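Stemley, second session: setup and the market rule

We got Stemley back out after the rules rewrite. My copy is the Brenton edition, so a few terms may differ from yours. The setup has changed enough that I am writing it down for my own use.

Shuffle the 30 cargo cards and deal five to each player. Put the harbor board between the players with the tide track facing the starting player. Each player takes 200 in coin and two barges. 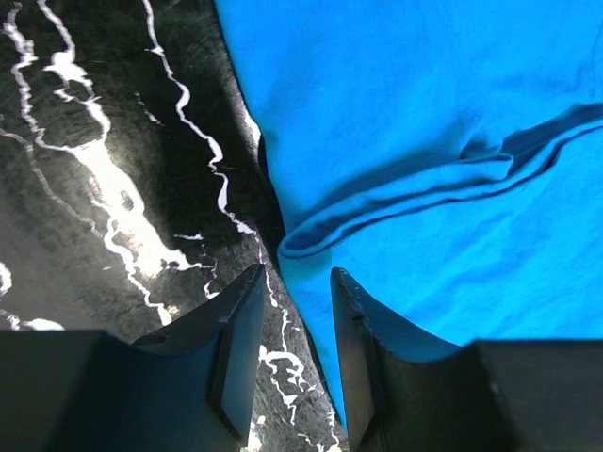 The tide marker goes on the second space, and the remaining cargo cards form the draw pile. Leave out the storm cards for a first game. Caradog Samuel taught it to me with the storms in, and I spent most of the evening asking what they did.

The market is where the rewrite matters. Prices used to drop at the end of a round. Now they drop when a sale is made, before the next player acts. Selling second is much weaker — often weaker than holding the cargo for another round. 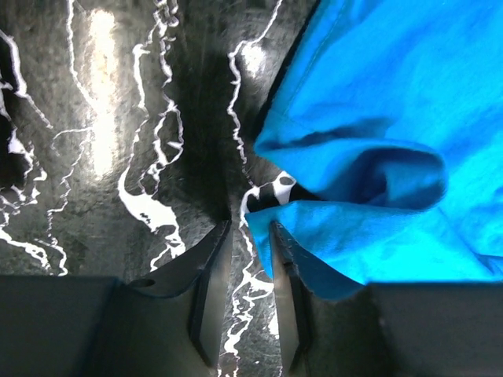
Can you sell from both barges in one turn?
Only if they are docked at the same pier. The second sale is made at the reduced price.

Nest Morgan won both games by ignoring the far pier and selling small loads early. I tried the same thing in the second game and ran out of cargo before the tide turned. The draw rule is tight: one card per turn, unless a barge is empty.
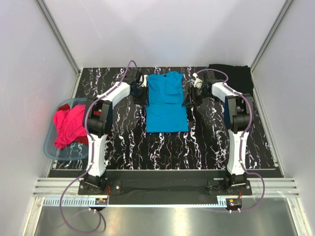 Blue T-shirt, partly folded, on the black marble-pattern tabletop.

Scoring is coin plus the printed value of any cargo still on a barge. Cards in hand count for nothing. Ties go to the player with fewer sales, a rule I missed in the first game. Next up is Ridero, with the Dafis map if it arrives by November.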